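Giltar
Home
Updates
Gallery
Software
Contact

Gallery: teaching Giltar to plan its way around a bin

Welcome to the picture page! Giltar is our planning software for picking loose parts out of deep bins, and this is where we put the bits that look good on a screen or on the bench. Most of the text on the site is about interfaces and build flags, so we wanted one page that you can scroll through with a cup of tea.

The short version of what Giltar does: it takes a guess at where every block is, works out which ones a gripper could get hold of, and then looks for an arm motion that doesn't put a wrist, a hose or an elbow through the side of the bin. The last part is the fun part. Open space is easy to plan in. A steep-sided metal box with parts pushed up against its walls is a lovely hard problem, and we've been happily stuck into it since July.

A few words you'll meet further down. Zernik is our perception module, Hviid is the motion planner, and Nilura is the viewer we use for replaying logs. They all run as separate processes and talk over one message bus, so you can restart any of them while the others carry on.

What we've been looking at

Walls first. A block lying flat along a wall gives the planner very little to work with, as one of its long sides can't be reached at all. Zernik now tags these blocks with the wall they're touching, and Hviid uses the tag to throw out hopeless grasps before it does any collision checking. We used to generate 1,000 candidate grasps for each view and test them all. With the tags, nearly 700 of those go in the first pass, and the whole thing feels so much snappier!

Then shine. Bare metal throws light back in streaks, and a streak along the bottom seam of a bin looks a lot like the edge of a part if you only trust brightness. Zernik fits the bin model first and treats anything lying on the seam with suspicion. Scuffs and scratches get the same treatment. We're rather proud of this one, and it's only a few dozen lines of code (plus a very long comment about why the order matters).

Hidden blocks. When only the end of a block is showing, Zernik keeps several poses alive and gives each a score. Hviid won't plan a grasp on a block like that until the scores settle, but it does treat every surviving pose as an obstacle. That makes it cautious near a pile, and you can see the caution in Nilura as a sort of fog that shrinks with each new view.

And cables. A bare arm model is a tidy thing, and a working arm has a great loop of hose hanging off it. We wrap the loop in a chain of fat capsules which bend with the wrist angle. It's a rough fit, a bit generous on the outside of the curve, and we'd love to tighten it. For now, generous is fine.

From the bench

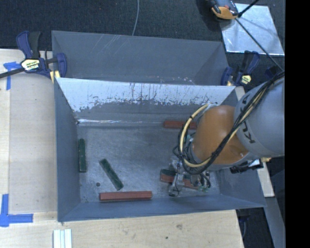
Reaching into the right half of the bin, with red and green blocks against the walls and out on the floor. The hose loop beside the orange joint is the sort of shape our capsules have to cover.

We like this view for talking about clutter. A green block lying along the left wall is a textbook case for the wall tags, and the one with only its dark end showing near the gripper is just what the multiple-pose code was written for. The worn patches on top of the diagonal green block are worth a thought too: plain colour matching gets patchy there, so the fit leans on edges.

Coming next

Nilura is getting a side-by-side replay, so two planner settings can be run on the same log and compared step by step. The early build already copes with a log of 1,234 messages without dropping any, and scrubbing back and forth through a plan is oddly addictive.

We're also trying a warm start in Hviid, where each search begins from the previous plan instead of from nothing. Default search budget is 900 milliseconds at the moment, and we'd like to bring that down once the warm start has had a proper run with awkward bins.

If you're using Giltar with a bin of your own, do send us a log, especially one where the planner gave up. Those are the ones we learn most from, and the contact page has the upload link.

Back to top
Previous: Updates
Next: Software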